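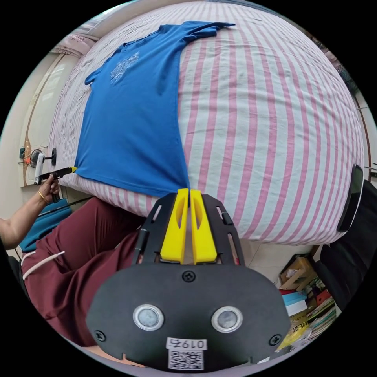
Recording a T-shirt fold with the Praslow hand-held gripper pair

Last revised 11/21/22. Applies to kits with firmware 2 and later.

The Praslow kit records two-handed tasks without a robot arm. The operator holds one gripper in each hand, does the job at normal household speed, and the onboard camera and motion sensor store the result as an episode. This page covers folding a short-sleeved T-shirt on a bed or other soft surface. For folding on a hard table, use the shorter procedure in the Flimton starter guide.

Before you start

Charge both grippers and check that each has a memory card with free space. Wipe the lenses with a dry cloth. Squeeze each handle fully and let go; the fingers should close and reopen without sticking. If they drag, back off the finger screws by a quarter turn and try again.

Set up the bed

Pull the sheet tight. A patterned or striped sheet is a good choice, as tracking on a soft surface depends on having something fixed to look at. Plain white sheets work in strong daylight but lose track more often in the evening.

Lay the T-shirt flat with the hem towards you and the neckline away. Leave small wrinkles alone. Smoothing every shirt by hand before each take gives you a set of episodes that all start from the same state, and a policy trained on them copes badly with anything else.

Sit or stand so that both lower corners are within reach without leaning.

Pair and calibrate

1. Hold the grippers side by side, fingers pointing away from you.
2. Press both record buttons together and hold for 5 seconds. Both units beep once.
3. Open and close each gripper fully, left first.
4. Put the grippers down and wait for the second beep.

Repeat this if you swap cards or if either unit has been switched off.

Record the fold

1. Start recording with the finger tips clear of the cloth.
2. Bring both grippers to the hem. Slide the lower finger under the edge and close gently. Pinch the shirt only. If the sheet comes up with it, open, retreat and approach again within the same take.
3. Lift the hem just clear of the bed and carry it to the neckline.
4. Lower the cloth before opening the fingers. Dropping it from a height shifts the lower layer.
5. Fold in each sleeve, then fold one side across to the other.
6. Move both grippers clear of the cloth and stop recording.

Shake the shirt out between takes and lay it down at a slightly different angle. Change to another shirt after 6 takes.

Checking the files

Copy both cards to the computer and open the folder in Hundard, the viewer supplied with the kit. The left and right tracks should overlap for the whole take. Gaps shorter than 2 seconds are filled on import; anything longer is marked red and the episode should be deleted.

Common faults

Fingers slip off the hem: the pads are worn or dusty. Clean with a damp cloth, or fit the softer Grīnberga pads, sold separately.

Tracks drift apart: repeat the calibration.

Second beep missing: check that both units carry the same firmware, then restart the left one first.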